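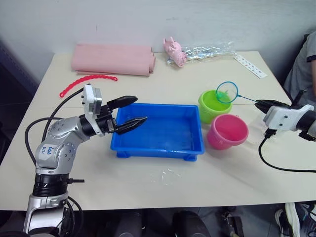

How to soak and sow peas in trays

Guides > Kitchen garden > Sowing
Veg Flowers Tools Calendar Contact
Search this site Type a crop Go

Peas can be started in a shallow plastic tray and moved out once they have a few leaves. The last sowing for an autumn crop at Skoltbridge is 5th July. After that the pods rarely fill before the cold nights in October.

You will need dried peas, a bucket, a shallow tray, peat-free compost and labels.

1. Put the peas in a bucket and cover them well with cold water. They swell a good deal, so leave room.

2. Soak for 13 hours. Overnight is fine. Any longer than a day and they start to split.

3. Drain them and throw out any that are cracked or still hard.

4. Fill the tray with compost to a depth of 6 cm and water it. If the tray has no drainage holes, go easy – standing water will rot the seed.

5. Lay the peas on top 4 cm apart and push each one in up to the first knuckle.

6. Cover the tray with fleece or wire mesh. Mice will clear a whole tray in a night.

Keep the tray somewhere light and out of the wind. Plant out when the shoots are as long as your hand, and put the sticks in the same day.

Baiba Kütt grows a tall variety this way on the Paterson plots and pinches out the tips for salad. Short kinds are better left alone until they flower.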